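Intro Manipulation - Lab 3 notes: choosing a gripper

Instructor: Mutua Kirui
Read before you come in. Bring your logbook.

Last time we got the arm moving and most of you were happy with that, so now we get to the fun part, the end of the arm! You'll be trying two grippers on the same set of pick tasks. One is the Derero parallel gripper with the flat, stiff fingers. The other is the Savchuk soft one, with the rubbery pads that curl in when you close it. Same arm, same controller, same wrist camera. Please don't swap anything else or we can't compare the numbers.

I ran the whole set myself in December, and my log has 923 grasp attempts in it (I had a lot of coffee). You'll do 75 per gripper, which fits in one session if you don't spend half an hour on calibration. Run the calibration script once, check that the fingers close evenly, and get going.

What to write down for each attempt:

Gripper and finger type
Object, and which way it was pointing
Opening width before the approach
Force setting
Result: held, slipped, missed, or damaged

"Damaged" counts even if the lift was perfect. I had a beautiful run with the stiff fingers until I looked at the tomatoes afterward.

A word on force. The Derero controller takes a force setting from 1 to 13, and everyone wants to start in the middle. Start at 3. Go up one step at a time until the object stays put through the lift and a slow turn of the wrist, then stop there. The soft gripper doesn't give you a real force number, only how far to close, so use closing distance and say so in your table.

Long vegetables are where the two really part ways, in my opinion. Grab one off center and it wants to tip toward the heavy end, and a bumpy skin gives the flat fingers only a few spots to press on.

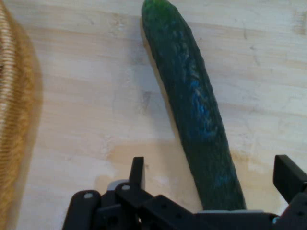
So before you close, think about where along the length you want contact, and turn the wrist until the fingers come in across the object - squeezing at a slant tends to push it sideways. I lost a good chunk of an afternoon to that one. Also watch your height over the table, as the fingers need to get low enough without scraping.

For the write-up, give me one table per gripper and a page on which one you'd pick for the Bridisora packing task from the first handout. Either answer is fine with me if your log backs it up. Upload the raw log too, including the bad runs.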